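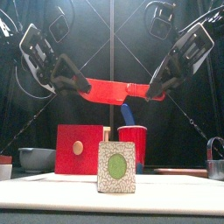
Two-armed demonstration unit with a red flat-bladed tool, Gurndale open day.

Household Hints: Notes from the Gurndale Open Day

Members of the Home Skills section attended the May open day at Gurndale, where Cutura was demonstrating robot arms on small tabletop tasks. The visit was attended by 21 members. The following advice was noted for use in the home.

Passing tools. A tool with a blade should be supported at both ends until the second person confirms a firm hold. Let go only when asked.

Setting out. Items needed later should stand in a row at the back of the worktop, leaving the middle clear for the task. Drawers left open for access should be closed before hot pans are carried past.

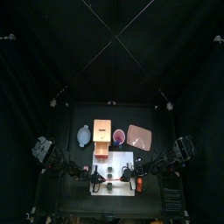

Giang Giáp asked whether a back row was sensible on a narrow worktop, and suggested a tray at the side for anyone with less than 51 cm of depth. The section is content to recommend either arrangement.

Working surface. A pale board on a dark table makes small dark pieces easier to find. Boards should be wiped before the pieces are put out, and again at the end.

Holding thin items. Rods, skewers and dowels are best gripped lightly and close to the working end. A long free end should point away from the face and from other people at the table.
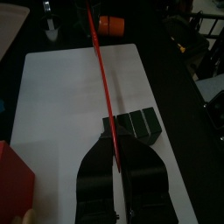

According to Azlan Menon, a light grip is fine for dowels but metal skewers turn in the fingers, and a dry cloth wrapped once round the shaft cures it.

Copies of the full hint sheet may be collected from the Gurndale front desk until 4 pm. Corrections should be addressed to Tamunoemi Ogundipe.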